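Plevinance co-training result – anyone repeated it?

kiln_street
Read the Plevinance write-up on Thursday. They mix 1047 demos from other kitchen jobs with a small set from the target job, and claim the target set can shrink a lot. We tried it at Urkurlow on bun loading and saw a gain, but only with the lid already off.

mossop
How many target demos? The mixing ratio matters more than the total.

kiln_street
22 target, 729 from the pool. We threw out the rest for bad wrist calibration.

tarn9
Then it isn't the same method. Dropping that much of the pool is filtering, and filtering alone could give you the gain.

kiln_street
Fair, though the baseline had the same filter. Our layout is lid on the left, steamer in the middle, buns on a plate to the right, one arm for each side.
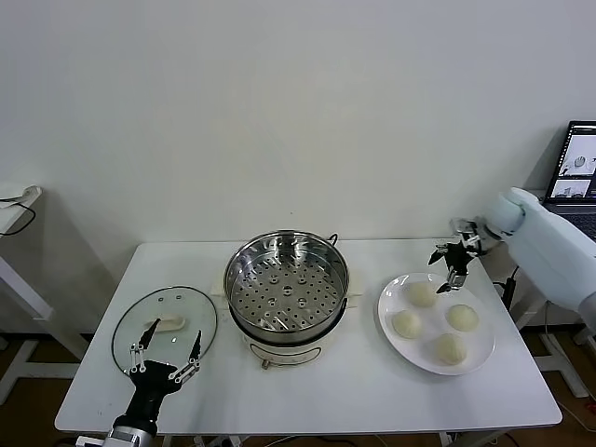
Reply 2 – mossop
Those buns are spread out nicely. Try them touching before you credit the co-training.

tarn9
Agreed. I'd still want a run on the unfiltered pool.

kiln_street
Will do both, touching buns first.

Related threads
Aigner hand: finger backlash
Usau simulator and soft food
Wrist calibration drift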